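Stitching an edge line on two-layer felt coasters

Shobha Hegde, Lendthorpe
Last revised 2021-07-13

These notes cover a round coaster made from two layers of felt, pale on the face and dark on the back, with a single line of running stitch in a contrasting colour near the edge. They assume you can thread a needle and tie off. A sewing machine is not needed.

Materials

Felt, two colours. Wool felt or a wool blend keeps its edge better than acrylic. Acrylic will do for practice but pills where cups are dragged across it. The finished diameter is 100 mm, so a strip 400 mm long and a little over 100 mm wide gives three discs with room between them for clean cutting.
Stranded embroidery cotton. Three strands out of the six.
Embroidery needle with a sharp point. Blunt tapestry needles push the felt apart and leave visible holes.
Fabric scissors.
Thin card for the template.
Water-soluble marker for pale felt, tailor's chalk for dark.
Small clips. Pins distort thick felt.

Making the template

Set a compass to 50 mm and draw a circle on the card. Without moving the point, reduce the radius to 45 mm and draw a second circle inside the first. Cut along the outer line. Pierce the card on the inner line with an awl at regular intervals; these holes transfer the stitch line to the felt.

If you have no compass, a jam jar lid of a suitable size serves for the outer line. Mark the inner one by measuring in from the edge with a ruler at a dozen or so places and joining the marks.

Cutting

Draw round the template once on the face felt. Cut just inside the drawn line so that no ink remains on the disc. Turn the felt into the blades, keep the scissors still, and take long cuts. Short snips produce a faceted edge that shows up badly once the two colours are laid together.

Cut the backing disc slightly oversize -- 2 mm all round is enough. It is trimmed after stitching. Two discs cut to the same size never line up exactly, and the mismatch is more obvious with a dark backing than with one close to the face colour.

Marking the stitch line

Lay the template on the face disc and dot through each hole with the marker. Test the marker on a scrap first. Some inks sold as soluble set permanently under an iron, and the Stestura pen I used until April left a faint blue ring on white wool after pressing.

Stitching

Cut 55 cm of thread. The circumference of the stitch line is a little over 28 cm, and the rest allows for the thickness of the felt and for both ends. Longer thread frays from repeated passes.

Clip the discs together at four points. Start between the layers so that the knot is hidden, and bring the needle out on the face side on one of the dots. Work running stitch with 4 mm on the surface and 3 mm underneath. Take one stitch at a time. Loading several stitches on the needle is quicker on thin cloth, but on felt it slants them and the back comes out uneven.

Keep the tension even. The thread should lie flat on the surface without sinking into it. If the disc starts to cup, the tension is too high: ease the last few stitches back with the eye end of the needle before going on.
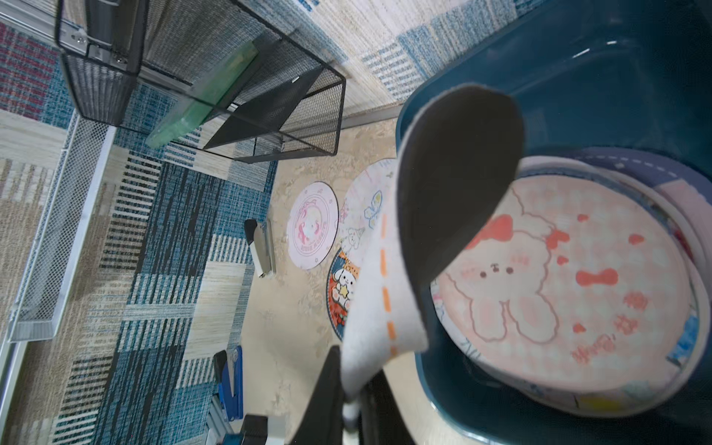

Finish by passing the needle between the layers, making two small stitches into the backing only, and running the tail inside for 20 mm before cutting it.

Trimming and pressing

Trim the backing flush with the face, working from the face side. Remove the marker dots with a damp cloth and allow the felt to dry flat. Press under a cotton cloth with the iron on the wool setting, lifting and lowering it. Sliding the iron stretches the edge.

Faults

Backing shows beyond the face: trim again. If it shows on one side only, the layers have shifted and the stitching should be redone with more clips.
Stitches vary in length: space the template holes to match the stitch.
Disc will not lie flat: press, then leave under a heavy book overnight. If it still curls, the thread is too tight.
Thread breaks: change the needle. A rough eye is the usual cause. The Tsuji needles have a smoother eye than the mixed packets.

Care

Wash by hand in cool water with wool detergent. Press in a towel, do not wring, and dry flat away from a radiator.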